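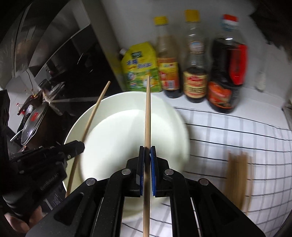

Workplace inspection: demonstration benches and serving line
Site: Torberg Catering, Drukgate kitchen
Form 74, February
Inspected by: Eldana Lencho, health and safety representative
With: Sibusiso Joubert, kitchen supervisor; Zewditu Gashaw, bench operator
Marks used: OK / Action / Not checked

Section A. Hand-held grippers

A1. Jaws close and open freely, pivot pins seated, no play in the arms.
OK. Checked on both units with Zewditu.

A2. Blue grip pads are complete and well attached to the jaw tips.
Action. One pad on the older unit is lifting at its corner. A small piece of pad in a bowl is a food safety problem also, so the unit must stay off the bench until the pad is changed. Spare pads are in the drawer under the first aid box.

A3. Screws at the tip are tight.
OK. Please add this check to the start of shift, it takes one minute.

A4. Fingers are kept clear of the moving arms.
OK at the time of my visit. The operator holds the body from below, with the fingers curled under it, and this is a good position. Two people told me that they move the hand forward when they become tired. See B2.

A5. Utensils at the bench are in sound condition.
Action. Chopsticks only. Some in the bundle have rough ends and I took one splinter myself. Sort them before each session and throw away the bad ones. Do not return bench chopsticks to the dining room.

Section B. The person at the bench

B1. Bench height suits the operator.
Action. The bench suits Adom Boateng, who is tall, and it does not suit Zewditu, who works with raised shoulders. A footboard was ordered by Sibusiso. I ask that it is here before the next roster begins.

B2. Breaks are taken.
Action. The rule is 5 minutes in every half hour with the grippers. The rule is on the wall, but the breaks are often moved to the end of the session so that the recording is not interrupted. This does not give the wrists any rest. The supervisor has to call the break, the operator should not need to ask for it.

B3. Wrist or thumb pain is reported.
Action. There is one entry in the book. In conversation I heard more than one entry. Holding a thin stick steady with a gripper in each hand is fine work, and it loads the thumb differently from ladling or chopping. Lieselotte Teuber (occupational health) will visit the afternoon shift and speak with each operator privately.

B4. Operators know what is recorded and who receives it.
Action. Habte, who receives the recordings, gave us a one-page notice. It is correct but it is written for lawyers. Three of the operators read English as a second language, like me, and we did not all understand the same thing from it. A plain version is needed, together with the name of a person to call.

Section C. Bench surface and surroundings

C1. Cloth lies flat and does not slide.
Action. The grid cloth moves when a bowl is turned on it. Fix the corners with clips, not with tape — tape leaves glue on the counter.

C2. Sauce bottles and pouches are closed and stand back from the work.
OK. They stand in a row on the white ledge behind the bowl, caps on. Keep glass bottles at the wall side always.

C3. Lids, small bottles and loose pieces are cleared from the left side of the bench.
Action. The stack of silvery ovals is too near the working area, and there were small fragments lying about beside it. Move the stack to the rack and wipe down.

C4. Lighting at the bench.
OK. Measured 1,000 lux over the bowl. The glossy black panel on the left gives a reflection which Adom finds tiring. A matte cover may help, to be tried.

Section D. Skulano serving unit

D1. Guard door stops the arm when it is opened.
OK. Tested 2 times, stopped both times.

D2. Emergency stop can be reached from both sides of the line.
Action. From the dishwasher side it is blocked by the tray trolley. Sibusiso moved the trolley while I was writing this. Mark the floor so that it does not come back.

D3. Staff who clear a jam are trained and signed off.
Action. Day shift yes, evening shift no. Until they are signed off, the evening shift serves by hand.

D4. Changes of duties are discussed before they happen.
Action. Since the unit took over the cold dishes, the portioning job has become partly bench work and partly watching the unit. The people doing it say that the watching is harder than it looks, and that they miss talking with the customers at the counter. They also ask if the bench work will be paid at the operator grade. I cannot answer this in an inspection, but I write it here so that it is answered by management in writing.

Section E. Not checked

E1. Battery charging shelf. Locked, key with the evening supervisor.
E2. Noise at the dishwasher side with the unit running.

Comments from the kitchen

Sibusiso Joubert: Accept all of it. For B2 I will put a kitchen timer on the bench and I will carry the second one.

Zewditu Gashaw: For A5, please buy the smoother chopsticks, the ones from the dining room are good.

Adom Boateng: For D4, I want to go to the meeting also.

Open actions go to Eldana Lencho when they are closed, with initials beside the item number.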